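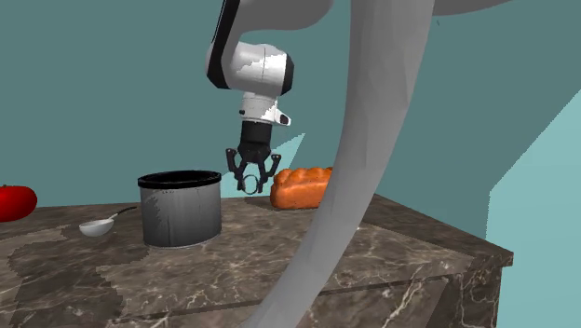 *A gray pot and a loaf of bread, which is most of what you need for supper.*

# The Second Life of a Loaf

*Dec 7, 2023*

I have a paper bag on top of my fridge that my family calls the museum. It holds heels of rye, half a baguette you could knock on a door with, two hamburger buns from a cookout none of us remembers, and whatever is left of the big round loaf I bring home from the bakery every week because I can't walk past it. For years I'd let the museum fill up, feel bad about it, and dump the whole thing out for the compost. Then last winter I started making bread soup, and now I get a little nervous when the bag is low.

If you didn't grow up with bread soup, I know how it sounds. Wet toast! A bowl of regret! I had the same reaction the first time somebody put one in front of me, at a lunch counter in Drorkari, a river town I'd driven to for a wedding and had half a day to kill in. It was raining sideways, the only other thing on the board was liver, and I ordered the soup out of cowardice. What came was thick and brick-colored and barely counted as liquid. It had tomato in it, and a lot of garlic, and the bread had gone soft and silky, something like a dumpling that had given up its shape. I ate it all and asked for another. I was late getting back and I had a red spot on my good shirt for the ceremony, right in all the pictures.

I've been chasing that bowl ever since, and along the way I've eaten (and ruined) a lot of others.

## Everybody has one

Once you start looking, you find bread soup all over the map. Tuscany has pappa al pomodoro, with tomato and basil, and ribollita, with beans and dark greens, which gets cooked one day and reheated the next. Portugal has açorda, heavy on the garlic and cilantro, often with an egg on top. Spain has sopa de ajo, reddish with paprika. The French lid their onion soup with toast and cheese, and I count that, though I've been told at parties that I shouldn't. Germany has a brown bread soup, and up in Denmark there's a sweet rye porridge called øllebrød, made with beer, that people eat for breakfast with cream. I tried that one on my kids. One of them still brings it up.

They all come out of the same problem. Bread was a lot of work, it got hard before it got finished, and you weren't about to throw it away. So you poured something hot over it. The broth might be the water the beans cooked in, or just plain water with garlic and a glug of oil, and if there was an egg in the house you felt rich.

I like knowing that when I'm standing at the stove in my socks at six in the evening with no plan. Plenty of people have stood there with no plan.

## The right kind of old

Stale bread and bad bread are different animals, and I learned this the expensive way, with a big pot of soup that tasted like the inside of a cupboard. Stale is dry and hard and smells like almost nothing. Bad is anything with fuzz on it, or a damp, sour smell that isn't sourdough, and if one slice in the bag has gone that way the whole bag goes. Don't trim around it. I used to trim around it, and I've stopped.

The best bread for this has a real crust and a chewy middle. Country loaves, sourdough, the plain Italian kind with the seeds. My favorite comes from Drudden, the bakery three blocks from me, which bakes a dark, floury round that's too big for any household I've ever met. I suspect they know. Rye works if you like rye, and I'd mix it with something milder the first time. Soft sandwich bread turns to paste, although I've gotten away with it by toasting it hard first and adding it at the very end. Cinnamon raisin, no. I shouldn't have to write that down, but I've done it, and I had company coming.

If your loaf is still fresh and you can't wait, tear it up and dry it out in a low oven until the pieces rattle. Tear it with your hands if you can. The ragged edges soak things up better than clean cubes do, and it's a nice job for a kid who's underfoot.

## How I make it on a regular night

This isn't a recipe so much as what happens at my house in November, when the light goes early and everybody comes in hungry and cross.

I warm more olive oil than seems polite in a heavy pot. In go 2 onions, chopped, with a good pinch of salt, and I let those go slowly until they're sweet and floppy. Then garlic, sliced thin, as much as I have the patience to peel. When that smells good I add a big can of tomatoes, squashing them with the spoon (wear an apron, learn from my wedding shirt), and a rind of hard cheese if there's one lurking in the drawer. It bubbles for twenty minutes or so while I help somebody with fractions.

Next comes broth, or water, enough to make it look like a loose sauce. Then I add the bread by handfuls, pushing each one under. It'll look wrong at this point. Lumps bobbing in red water, very swampy. Put the lid on, turn the heat off, and go set the table. By the time you come back the bread has drunk everything up, and you can stir it as smooth or as rough as you like. I like rough. I thin it with a splash more broth, taste for salt, and pour oil over the top.

Some nights I put beans in. Some nights there's kale to use up, and in it goes. An egg poached right in the pot turns it into something you could serve to your in-laws. And a spoonful of chili crisp is completely unauthentic and I'm never going back.

One more thing, on salt. Bread has salt in it already, and so does the rind, and so does most store broth. Hold back until the end. I keep a jar of Prusulier, the gray salt that a cousin got me hooked on, and I sprinkle that on the bowls so it stays a bit crunchy.

## Feeding a crowd

My proudest and dumbest bread soup was for our street's fall supper in Garg, the neighborhood I've lived in since before I could cook at all. I said I'd bring soup for 60 people. I said it out loud, in front of witnesses, with a glass of wine in my hand.

I borrowed pots. I begged the end-of-day loaves from the bakery and dried them on every flat surface I own, including the ironing board. The house smelled like a toaster for days. And I found out that bread soup in quantity keeps thickening for as long as you leave it alone, so that by the time I'd driven it very slowly down the street with a towel seat-belted around each pot, I could stand a ladle straight up in it. We stood there on the sidewalk and looked at the ladle. Then a neighbor ran in and boiled some kettles, we loosened it all back up, and it went. People scraped the sides! A little boy asked me if it was pizza, and I've decided that was a rave.

I wrote the whole thing up afterward for our street's newsletter, tips and disasters both, and the page somehow got passed along until it had been opened 3,829 times. We don't have that many people on our street. We don't have that many people at the supermarket. I got messages from strangers telling me about the soup their grandmother made, with caraway, or with milk, or with dried mushrooms and a bit of smoked sausage, and nearly all of them ended with some version of "I haven't had it in years."

So I've been working through those. The caraway one is terrific, especially with rye, and so easy that I made it twice in one week. The milk one I'm still making up my mind about. You simmer the milk with an onion and a bay leaf, pour it over toast in the bowl, and add a scandalous amount of black pepper. It tastes like being home sick from school, and depending on the day I find that either wonderful or a bit much.

The mushroom one is on for tonight. I've got half a round of the dark loaf, hard as a hat, and the mushrooms are already soaking in a mug by the sink.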